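Home | Blog | About | Projects | Contact

Robotics club, week two of the bowl task

30/01/2020

3 min read 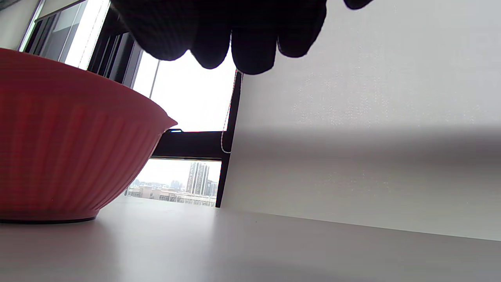

We are still on the bowl task at the Ukthorpe robotics club. The aim is simple to write down: pick up a bowl from the table, move it to a marked spot and set it down without dropping it or dragging it. The competition is in June and this is one of 2 set tasks, so we want it working by Easter.

Our program is called Coto. Last term it was a long list of fixed positions, and it went wrong if the bowl was a finger's width out of place. We have started again this term. We collect recordings of people doing the task by hand and train Coto on those. It is slower to get going, but most of us think it will cope better on the day, when the judges choose where things go.

So far we have 47 recordings we are happy with. We threw out a fair number where the bowl slid instead of lifting, and a few where somebody forgot to start from the agreed position. The target is 360 before we train again. At our present rate that will take up most of the club evenings in February, so if you can come in early, please do.

A bowl is harder than the blocks we used last year. A block gives you flat sides. With a bowl you have to take the rim, and if you take it too near one side the whole thing tips. The newer members have been better at this than the rest of us, probably as they haven't learnt any bad habits with blocks.

Daylight is the other problem. Recordings made near a window look quite different from those made after dark, and Coto did badly when we trained it on one and tested it on the other. From now on we will do half and half and write down which is which.

We have also applied for the Ramasamy student grant. If we get it, the money goes on spare motors first and a second laptop after that. The budget we sent in came to around £2000.

Next session is at the usual time. Bring a charger.

Comments (3)

gearbox_kit: We had the same trouble with daylight at Folport. Closing the blinds helped a bit but mixing the recordings helped more.

mothandlamp: Do you let the bowl start upside down as well, or is that against the rules?

Ukthorpe club: Rules say right way up, thankfully.

Older posts | Newer posts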